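Gefäßkeramik lesen: Schale, Teller, Becher
Handout zur Übung Materialkunde, Sitzung 9
Lesezeit: 4 Minuten
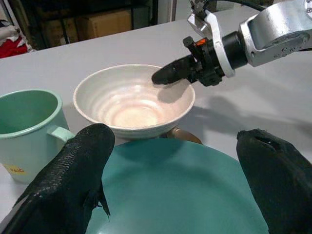 Eine Teilnehmerin wandte in der letzten Sitzung ein, Drehrillen seien doch bloß ein Zeichen dafür, dass jemand nicht sauber abgedreht habe, und in einer guten Werkstatt würde man sie mit der Schiene glätten. Der Einwand ist alt und sehr willkommen, denn er führt mitten in unser Thema! Ob Rillen stehen bleiben, ist eine Entscheidung, und man kann sie am fertigen Stück nachvollziehen.

1. Die Schale

Nehmen wir die weiße Schale. Innen laufen konzentrische Rillen nach unten zur Mitte, und dort wird die Farbe wärmer, ein rosiges Beige. Für mich ist das die schönste Stelle am ganzen Stück. Die Außenwand ist glänzend und gebrochen weiß, mit feinen grauen Sprenkeln. Schon die beiden Seiten derselben Wand erzählen also Verschiedenes.

Was kann so ein Farbwechsel bedeuten? Möglich sind mehrere Dinge: eine dünner liegende Glasur, durch die der Scherben durchwirkt, eine zweite Glasur oder eine Engobe darunter. Vom Anschauen allein lässt sich das nicht entscheiden. Bitte in den Protokollen immer trennen, was man sieht und was man vermutet.

Zum Rand: weit, leicht ausgestellt, mit dünner, glatter Lippe. Eine solche Lippe fühlt sich beim Trinken wunderbar an, ist aber auch die Stelle, an der es zuerst abplatzt. Nach unten hin wird die Schale schmaler, was ihr etwas Leichtes gibt. Wer schon einmal selbst gedreht hat, weiß, wie schnell ein ausgestellter Rand absackt, wenn der Ton zu nass ist – da lernt man Respekt.

2. Der Teller

Matt, flach, leicht strukturiert, petrolfarben. Matte Flächen werfen das Licht gestreut zurück und wirken deshalb ruhig, auch bei kräftiger Farbe. Stellt man Schale und Teller nebeneinander, hat man den Unterschied zwischen glänzend und matt sofort vor Augen, besser als mit jeder Tabelle.

Im Gebrauch hat die matte Oberfläche ihre Tücken. Besteck hinterlässt auf manchen Mattglasuren graue Spuren (Metallabrieb, meist mit Scheuermilch zu entfernen). In unserer Probenreihe Takagi liegen 23 Täfelchen, an denen man das mit einer alten Gabel ausprobieren darf. Unbedingt machen, es macht richtig Spaß!

3. Der Becher

Gerade Wand, dünner gerollter Rand, helles Mintgrün, innen eine Spur tiefer im Ton. Bei Innenflächen ist Vorsicht geboten: Schatten macht jede Farbe dunkler. Also den Becher ans Fenster tragen, drehen, noch einmal hinsehen und erst dann notieren.

Am Henkel interessiert uns der Ansatz. Geht er fließend in die Wand über oder sitzt er auf? Passt seine Krümmung zur strengen Zylinderform? Der Werkstoff ist bei Bechern oft schwer zu bestimmen, dazu kommt in der nächsten Sitzung die Klangprobe.

Aufgabe

Ein Gefäß aus der eigenen Küche mitbringen, gern etwas ganz Alltägliches. Notiert Rand, Wand, Innenfläche, Oberfläche und Farbe, zusammen höchstens eine Seite. Skizze im Profil dazu, Bleistift genügt. Wer kein passendes Stück hat, leiht sich eines aus der Sammlung Podar, Regal 101. Die Stücke aus Furkcombe bleiben bitte im Raum, deren Böden sind empfindlich.

Abgabe bis Anfang Dezember, Fach 609.

Stand: 5. November 2013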